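Laundry night returns to Tumbridge, and it has opinions about your hangers

Wed 14 February

Couples looking for something romantic to do in Tumbridge this evening have the usual choices: the Italian place, the other Italian place, or a free two-hour class on hanging up clothes.

The class has a waiting list.

Hang It Up, the clothes-care evening run out of the old Alvarado dry cleaning shop on Puvlow Street, opens its second season tonight at 6 with all 24 seats taken. Another 2 people have asked to stand at the back. Organizer Rosaura Sotelo says they may, provided they don't lean on anything damp.

Sotelo started the class last July after a summer of watching her neighbors carry shirts into the shop that had been ruined at home. Most had not been ruined by anything dramatic. They had been left balled up in a basin overnight, wrung out like a dishrag, or hung by one shoulder on a wire hanger until they took on the shape of a man shrugging.

"People will read a 280-page manual for a car they lease," she said. "They won't read the tag on a sweater they love."

The first season covered washing by hand, and it drew a small crowd that grew once word got out about the almond cookies. This season is all about what comes after: the basin, the rod and the hanger, in that order. Sotelo has cut the section on ironing. She described it as "a different kind of person's class."

Much of tonight's session deals with the rod. Students will learn to leave a gap between garments, to button the top button before hanging, and to stop treating the end of the rack as a place where wet jeans go to be forgotten. There is also a short segment on whether a rod has to be level. Sotelo's position is that a slight slope never hurt a blouse, but that everything on slick plastic hangers will sooner or later gather at the low end for a meeting.

A small hanging rack with a silver rod and a round basin beside it is the whole of the equipment list. Sotelo would like it known that you do not need a laundry room, a utility sink or anything sold in a set.

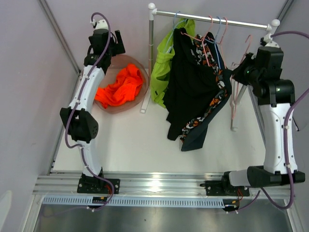 The hanger question

The liveliest part of last season, by all accounts, was an argument over hangers, and it is expected to resume tonight more or less where it stopped.

On one side is Sotelo, who wants a wide hanger for anything with a shoulder seam and considers wire an insult. On the other is Mercedes Tello, a retired alterations tailor who teaches the second hour and has used the same thin hangers since her first apartment. Tello holds that a hanger is only as bad as the person putting the shirt on it. She enters the neck opening from below, always, and has been known to stop a student in mid-stretch to make the point.

"You pull a collar over a hanger, you own a bigger collar," Tello said. "Congratulations."

The two do agree on empty hangers, which should stay on the rod between garments so you can reach for one with wet hands. They also agree on the basin. It should be big enough for one sweater to lie down in, and it should not also be where you keep the potatoes.

Tello will spend part of her hour on getting a heavy knit from the basin to a towel without letting the sleeves hang — a maneuver she compares to lifting a sleeping cat. Anyone who brings a sweater can practice on it. Anyone who brings somebody else's sweater will be asked whether that person knows.

Not everyone on Puvlow Street is convinced. The owner of the Larnetti bakery next door, which supplies the cookies, said he was happy to have the business but had been hanging his aprons on a nail for years with no complaints from the aprons.

The class is free, though there is a jar by the door for hangers people no longer want. Wire ones are accepted and will be spoken of unkindly. Doors open half an hour early, and parking behind the shop is limited to the spaces not already taken by the bakery van.

A second date is planned for those on the waiting list. Sotelo hopes to announce it by the end of the month, once she and Tello have settled who gets the first hour. Names can be left at the shop counter during business hours, or with the bakery if the shop is closed, in which case you will probably be sold a loaf of bread.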